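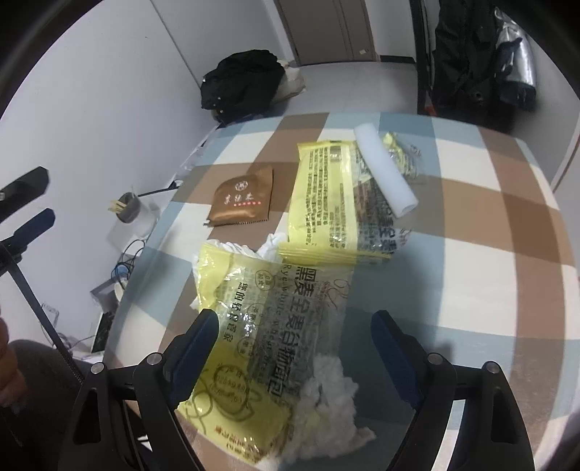

I've baked the bread for our house for four winters now and I still buy a loaf some weeks. People find this odd, so I'm going to write down what I know about rye, bought and made, and why the two are hard to compare. Most of the confusion starts with names. Take the wrapper on the checked tablecloth: the English on it says "Rye whole wheat bread," and that is two different grains. Rye is one plant, wheat is another. A loaf can have both in it, and most do.

The Chinese above the English starts with 黑麦, which is rye. The characters mean "black wheat" if you take them one at a time. So the name has wheat in it even when the grain doesn't.

English labels aren't any clearer. "Rye bread" at my store can mean a wheat loaf with a little rye flour and caraway seeds. A lot of people who say they hate rye have only ever disliked caraway. They are separate things. Plain rye tastes a bit sour and a bit like malt.

If you want to know what you're buying, turn the package over and read the first flour listed. Ingredients go by weight. If wheat flour comes first, you have a wheat bread with rye in it. Nothing wrong with that, it makes a good sandwich.

Color tells you very little. Dark loaves are often colored with molasses, cocoa, coffee or caramel. Whole rye flour with nothing added bakes up a grayish brown. My first all-rye loaf looked like a wet paving stone and I thought I'd ruined it.

Now the baking part.

Rye doesn't behave like wheat because it doesn't make the same kind of gluten. You can knead it for an hour and it will never get stretchy. What holds the loaf together is mostly starch and some gummy stuff in the grain that soaks up a lot of water. The dough is closer to mortar. You mix it with a spoon, scrape it into a pan and smooth the top with a wet hand.

My usual loaf is 900 grams of dough in one long pan. I use whole rye flour, water at 84 percent of the flour weight, salt, and a sour starter that lives in the back of the fridge. No sugar. I tried honey once and couldn't taste it.

A note on that water number. It works for the flour I buy, which is the stone-ground rye from Doherty. When they were out in October I used a finer one and the dough came out stiffer. If yours cracks while you're smoothing it, add a spoonful. If it runs, you'll get a flat loaf, and it will still be food.

The starter matters more in rye than in wheat. Rye has a lot of the enzymes that break down starch, and without enough acid they keep going in the oven and you get a gummy layer along the bottom. Sourdough slows them down. I didn't know this for my first year and had a gummy layer in every loaf.

I got my starter from Cormac Foley, who ran the bread class at the Bukevness community kitchen. He handed it out in jam jars at the end. I have let it go gray and smelly more than once and it came back each time with two feedings.

Timing, for anyone who wants it. I feed the starter before bed. In the morning I mix everything, put it in the pan, and leave it on the counter until the top shows small pinholes. In a warm kitchen that can be two hours. In January mine took most of the day. Go by the pinholes.

Oven as hot as it goes for the first 15 minutes, then down to 400 for the rest, until the middle reads 205 on a thermometer. I don't own a stone or a Dutch oven and I don't miss them for this.

Then you wait, and this is where most people go wrong. Do not cut it the same day. A rye loaf that just came out is sticky inside and will gum up your knife. Wrap it in a towel once it's cool and leave it until tomorrow. The day after tomorrow is better.

Mine is good for 7 days on the counter, wrapped in cloth with the cut end down on the board. By the end it's best toasted. I've never had one go moldy inside a week in winter. August is a different story and I freeze half.

Store bread keeps a different way. It's usually softer and the plastic is there to keep it soft. Once a package is open I fold the end under and set the loaf on it. If the bag has torn I move the slices to a box with a lid, or they're dry by the next night.

The fridge is bad for both kinds. Starch firms up faster cold than it does at room temperature, so bread stales quicker in there. The freezer is fine. Slice it first, put it in a bag, toast straight from frozen.

Somebody always asks about health. I'm not the person for that. Whole rye has a lot of fiber and it fills me up, so I eat two slices where I'd eat three of something else. Words like "light" on the front of a package are there to sell it. Read the back. And rye is not gluten free, please don't give it to someone with celiac disease.

Cost. My loaf comes out cheaper than the dense square kind from the deli counter at Cultuditz and more expensive than basic sandwich bread. If you counted my time it would lose to everything.

So when do I buy? Weeks I work late, weeks when my sister's kids are here, and any week I forgot to feed the starter. Kids want soft bread they can fold over peanut butter. My rye does not fold.

What to put on it, since that's the other thing people ask. Butter and salt. Smoked fish if I have it. Hard cheese with mustard. Leftover beans, mashed, with raw onion. Sweet things don't suit it much, apart from plum jam.

Stale ends go in a low oven until they're hard and then through the grater. Those crumbs are very good on cabbage. You can also put a handful in the next batch of dough, soaked in some of the water first. It gives the loaf a darker taste.

If you've never made one, start with half rye and half bread flour. It rises more like you expect and you can cut it sooner. Move the rye up a little each time. I'll post the half and half amounts tomorrow once I've checked them against my notebook.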